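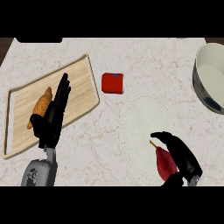

Fig. 1. Render, top view. Cutting board, left side of marble worktop.

Wed 12 August

Short-answer marking, agreement check on the January scripts

Purpose: find out whether the Homus marker can be used for first marking of the written answers in the foundation logic module at Grallia, with a human second marker. Nothing in this entry concerns essays. Vija Rozīte is dealing with those and has her own notes.

Material

619 answers from the January sitting, exported from Rasero as plain text. All are answers to question 4 (explain why the given argument is valid but not sound, maximum six marks). Names and candidate numbers were stripped by Indrek before I had the file. The original mark is held in a separate sheet, keyed by row, which I did not open until the machine marks were in.

The export had two faults. Line breaks inside an answer had been turned into new rows, so the first count came out too high and I spent the early part of the morning joining fragments. Also, the logical symbols had been replaced with question marks wherever a student had pasted them from a word processor. Indrek re-ran the export with the encoding set properly and the symbols came back. The line break fault is still there and will be there next time. Joining script is in the shared folder under "rejoin", with a note on how it decides where one answer ends. It looks for the row key and ignores everything else.

Set-up

Marking scheme as printed, pasted in full. No sample answers supplied in the first run. Second run had three sample answers from the Cuevas item bank, one weak, one middling, one full marks. Same wording otherwise. Each answer was sent on its own, not in batches, as in the spring trial we saw marks drift when several answers were sent together and a very good one came first.

Settings were left at the default. Homus returns a mark and one paragraph of reasoning. I kept both. The reasoning is not to be shown to students under any arrangement we have agreed so far.

Human comparison

Random draw of 60 from the full set, re-marked blind by Reginald Blackwood and Vija Kļaviņa separately, then reconciled by the two of them. The reconciled mark is what I call the reference mark below. They did not have the original January mark or the machine mark. Reginald marked on paper, Vija on screen. I typed his marks in and Rafsan read them back to me against the sheets. One typing error found and put right.

Result, second run (with samples)

Machine mark equal to reference mark: 38
Machine mark different: 22
Of those, different by one mark: 14
Of those, different by two or more: 8

First run (no samples) was worse and I have not written it up beyond the raw sheet. The general pattern was marks bunched in the middle, very few ones and very few sixes.

I don't want to make too much of the 14. Reginald and Vija differed from each other by a single mark on a fair number before they reconciled, and the scheme allows for it, particularly at "partly explains soundness", where one mark or two can be given and the wording doesn't say when. The eight matter more. I went through them one by one this afternoon.

The eight

Four are the same fault. The student writes that the argument is "not sound because it is invalid", then goes on to describe validity correctly in the next sentence and identifies the false premise. The scheme says to withhold the validity marks if the student asserts the argument is invalid at any point. Both human markers applied this. Homus gave credit for the later sentence and in two cases said in its reasoning that the first sentence was "likely a slip". It may well be a slip. The scheme doesn't let the marker decide that.

Two are very short answers, a line each, which are correct and complete. Homus gave them three. Reference mark was six for one and five for the other. Reasoning paragraphs ask for "further development". There is nothing in the scheme about length. This looks to me like the same tendency that showed up in the first run and is only partly cured by the samples, all three of which happen to be fairly long. I should have noticed that when choosing them.

One is an answer that reproduces the lecture handout almost word for word and doesn't apply it to the argument in the question. Reference mark two, machine mark five. Of the whole set this is the one that would worry a board of examiners most. The handout text is fluent and uses every term in the scheme.

The last one I think the machine has right. The student uses "true" throughout where the course says "valid", but defines it at the start and sticks to the definition. Reginald gave one, Vija gave three, reconciled to one. Homus gave four. Have passed it back to Reginald and Vija with the machine mark removed and asked for a fresh look. Whatever they decide, the reference mark stays as it is for this check. Changing it now would spoil the comparison.

On whether students used a tool

Rafsan asked if the same run could flag answers that were themselves machine-written. I said no and want the grounds on record. The January sitting was in a supervised room on locked machines, so for this set there is almost nothing to find, and any flags would tell us only about false alarms. That might be worth knowing - but it is a separate question and needs its own permission from the department. It also shouldn't share a sheet with the marks. If a flag and a mark sit side by side, the second marker will read the flag first.

He also asked about the pasted symbols, given the machines were locked. The word processor is one of the permitted programs. No issue there.

Repeat marking

Sent the same 60 through a second time with nothing altered, to see whether the marks hold still. Mostly they do. Where they moved it was by one mark, and mainly on answers already in the list of 22. One of the short correct answers went from three to five, so a student's result there would depend on which pass we kept. For a first marker with a human behind it, tolerable. For a sole marker, no.

Have not repeated the full 619. It takes most of a working day at the present rate limit and I see no gain until the sample answers have been changed.

Changes for next run

Replace the sample answers. Need at least one short full-mark answer and one long low-mark answer, ideally one that leans on the handout. Cuevas has nothing suitable for the second. Vija Kļaviņa has offered to write one.

State the "invalid at any point" rule as a separate line at the top of the scheme. At present it is in a footnote, and human markers know it from the standardisation meeting more than from the page.

Ask for the reasoning first and the mark second. Currently the mark comes first and the paragraph reads like a defence of it. No evidence yet that the order alters the mark. Change this one on its own, after the other two, or we won't know which did what.

Draw a fresh 60 for the comparison. The current ones are used up now that I have read them and adjusted the set-up to suit.

Open points

Who holds the machine marks once the trial ends, and for how long. Rasero keeps whatever is uploaded to it until someone deletes it. For now they are on the project drive only, not in Rasero.

Whether the second marker should see the machine mark before marking. Reginald says yes, otherwise it is simply double marking and saves no time. Vija says no, having watched herself drift towards the first mark in ordinary moderation. Could be tested with the new draw: half with the mark shown, half without. Would need two further markers who haven't seen the material.

Wording of the "partly explains soundness" line. Not ours to change. Sent a note to the module leader.

Files: raw marks both runs, repeat pass, reference sheet, rejoin script, the eight answers with reasoning. Reginald's paper sheets are in the grey cabinet, second drawer, to be shredded when Indrek has scanned them.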